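4 min read

The left arm had started to sag at the wrist. It did not sag much. At full reach, with the gripper closed, it settled 2 millimeters below the commanded height and stayed there, and the controller logged no fault.

Sándor Gál took the cell at six in the morning, before the rest of the Clostano floor came up. He read the night sheet. Pick rate was down to 78 percent, all of the loss on the left side. The day shift had written "wrappers" in the cause column. The night shift had written "wrappers" under it and drawn a line beneath the word.

He did not think it was the wrappers. Film slipped on both arms, and the right arm was fine.

He put the cell in service mode, supported the left forearm with a padded stand, and cut the motor power. Then he worked the wrist by hand. There was play in it. He felt a small click in one direction and nothing in the other. The manual from Skellmont called for a belt check every 300 hours, and the sheet showed the check initialed on time. The belt was in fact good. He pressed it with the gauge and it read in the middle of the band.

The coupling behind the belt was another matter. It was held to the shaft by a clamp screw, and the clamp screw turned under two fingers.

He backed it out. The threads were clean, with no trace of locking compound. He wiped the shaft, put one drop of compound on the screw, set the coupling against its shoulder and ran the screw down to the mark on the torque driver. He drew a paint line across the screw head and the hub so that the next person could see if it moved.

The compound needed 40 minutes. He spent them on the cables. Both arms carried their cables on the outside, and the loops had to be long enough for the full turn of the wrist and short enough to stay off the work. He moved one tie on the left arm by the width of the tie.

At the end of the wait he took away the stand, restored power, homed both arms and ran the touch-off against the table. The left arm came down to the commanded height and held it. He overwrote the old wrist offset, saved the file under a new name and kept the old file.

He loaded the toothbrushes, set the speed to the production value and started the cycle. 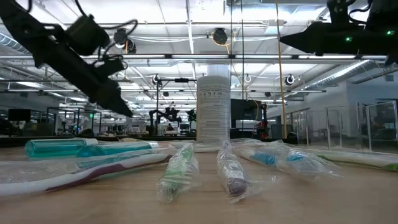 Yensuk asked over the headset whether the offset should have been left alone until the screw had a full shift on it.

He considered this. The old offset had been entered in March, and someone had nudged it twice afterward. It corrected for a coupling that was slipping. With the coupling tight, the same number would drive the fingers into the wood.

"No," he said. "The old number belonged to the loose screw."

"And if the screw backs out again?"

"Then the paint line breaks."

There was a pause with typing in it. Yensuk wanted to know what to put in the cause column.

"Clamp screw, left wrist coupling. Installed dry."

"Who installed it?"

Sándor turned back through the sheets until he found the Sternix swap, the last time the wrist had been open. The initials were small and square. They were his own.

"S.G.," he said, and spelled it out for the log.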